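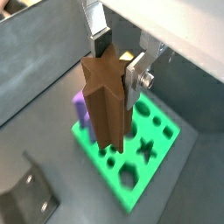 Section 4. Setting Up a Toy Lending Collection

4.1 Purpose of this section

This section explains how to prepare toys, puzzles and games for lending through the Tadska catalog program. It applies to all branches of the Flarcombe Library Service and to partner sites that lend under the same rules. Staff should complete Section 3 (Branch Settings) before starting. Records created before the branch settings are saved will not carry a home location and must be entered again.

The steps below assume that the user has a Collections login. A Front Desk login can view toy records but cannot create or change them.

4.2 Before you begin

Have the following at hand:

- the toys to be entered, already cleaned and sorted
- a roll of Molefe barcode labels, size B
- clear storage bags with a writing panel
- a permanent marker
- the branch condition codes (see Appendix C)

Note: The Molefe size A label is intended for books and will lift from curved plastic. Do not use it on toys.

4.3 Creating a toy record

1. Sign in to Tadska and select Collections from the main menu.

2. Select New Record, then choose Toy or Game from the list of item types. The form will change to show the fields for pieces, age range and storage.

3. Enter a title. Use the name printed on the toy or its packaging. If there is none, enter a short plain title that begins with the type of toy, such as "Sorter, shapes" or "Puzzle, farm animals." Do not use a color as the first word of a title.

4. Enter the age range. Copy the range given by the maker. If the maker's range is not known, leave the field blank and place the toy in the review tray. Age ranges are not to be estimated by branch staff.

5. Enter the piece count. Every part that can be separated from the toy is one piece, including lids, bases, trays and cords. Instruction sheets are not pieces and are recorded under Papers.

6. Enter the storage type as Bag, Box or Loose. A toy with more than one piece may not be stored as Loose.

7. Select Save. Tadska will assign an item number. Write this number on the storage bag or box before moving to the next toy.

Caution: The item number appears on the screen until the next record is opened. If it is missed, the record can be found under Recent Entries, which holds the last 50 records saved at the branch. Older records must be found by title.

4.4 Labeling

Each toy carries one barcode label. For single items, place the label on the underside or back, away from any battery door or moving part. For items stored in a bag or box, place the label on the container and mark the item number on the largest piece with the permanent marker.

Sets that include a base and separate shapes are a frequent source of error at return. Parts from one set may sit quite well in the base of another, and a set can leave the building with a part that does not belong to it. 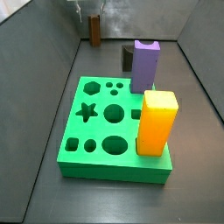

For this reason the item number on the base must always be checked against the item number on the container, both when the set goes out and when it comes back. Where a loose part is large enough to take a mark, write the last two digits of the item number on a face that will not be mouthed or rubbed.

Caution: Do not place labels of any kind on foam, felt or unfinished wood. The adhesive may tear the surface when the label is removed, and a torn surface cannot be cleaned to the standard required in Section 6. Use the container label only.

4.5 Setting the loan rules

1. Open the record and select the Loans tab.

2. Choose a loan group. Group T1 is for single toys, Group T2 is for sets and puzzles, and Group T3 is for large or outdoor items.

3. Confirm the loan period. The default is three weeks for T1 and T2 and one week for T3. Branches may shorten these periods but may not lengthen them.

4. Check the box marked Count on Return for every item in Group T2. When this box is checked, Tadska will not clear the loan until a piece count has been entered.

5. Select Save and Close.

Note: Changes to loan rules do not affect items already on loan. The new rule takes effect at the next checkout.

4.6 Recording missing or damaged pieces

When the count on return does not match the record, Tadska displays message 442, "Piece count differs." Proceed as follows:

1. Count the pieces a second time with the container empty.

2. If the count still differs, select Accept Difference and enter the number of pieces present.

3. Choose Hold. The item will be removed from the public catalog but will remain on the branch list.

4. Give the borrower a printed notice. The notice allows 90 days for the piece to be returned. No charge is made during this period.

5. Place the item on the hold shelf with a copy of the notice inside the container.

If a piece is damaged in a way that leaves a sharp edge or a small detached part, the item must not be lent again until it has been inspected. This applies even when the toy can still be used - the decision to return it to the shelf rests with the collections office and not with the branch.

Message 819, "Record in use," means that the same record is open at another desk. Wait until the other user has closed it. Do not restart the program, as any count entered at the other desk will be lost.

4.7 Checking the collection

A full shelf check of the toy collection is carried out each May. To print the list, select Collections, then Reports, then Shelf Check by Storage Type. Items stored in bags are listed first. Any item not found during the check should be marked Not on Shelf. It should not be deleted, even where staff are certain that it has been thrown away.

Branches using the Drukar hand scanner may load the list directly to the scanner. See Section 9 for cable settings and for the steps to clear an old list.

Questions about this section should be sent to Archie Cruickshank at the collections office, with the branch name and the item number given in the subject line.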